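How I Set Up a Simulated Home Robot Run So It Counts

I've been building practice rooms for mobile arm robots for a while now, and the question I get most is how to tell a good test run from a lucky one. So I'm writing down the house rules I use. They aren't an official standard (I borrowed half of them from Laine Mägi, who is much stricter than I am), but they've saved me a lot of rework.

Before you start

You'll need a simulator that can replay a run from a saved seed, a robot model with its real joint limits, and a plain text log. I use Drotum for the rooms, but anything similar will do.

Step 1. Write the task in one sentence

Something like "pick up the plant and set it on the table." If your sentence has two "and thens" in it, split it up. Decide right now what counts as done, and put that in the log too. I used to decide afterward, and wow, did my scores look great!

Step 2. Lock the limits

Set your top joint speed, your grip force and your keep-out distance, then leave them alone for the whole batch. My keep-out distance is 4 centimeters from walls and furniture for any part of the arm. The gripper gets an exception when it's reaching for its target, and only then.

Step 3. Check the camera before every run

Save one still from the robot's own camera before the arm moves and another partway through. Look at both yourself. A tilted camera mount is easy to miss in a table of numbers and very easy to spot in a still, where the walls and furniture lean over.

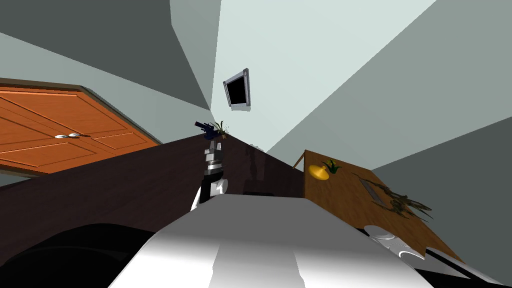
Write the camera pose into the log along with the seed. If you change the pose, start a new batch, even if it's a tiny change. I know, it's annoying. I once mixed two poses in a set of 146 runs and had to throw out the whole thing, and Rūta Hunt still brings it up at lunch.

Step 4. Log every contact

Any touch that isn't gripper on target goes in the log, including the ones that didn't move anything. Leaves and thin branches are sneaky, so check whether your simulator gives them a collision shape at all. Some models let the arm pass straight through, and you'd never know from the score.

Step 5. Stop means stop

Trigger the stop at a random point in 20 runs per batch. The arm should hold its position and keep its grip. If it fails even one of those, fix that first and rerun the batch from the same seeds.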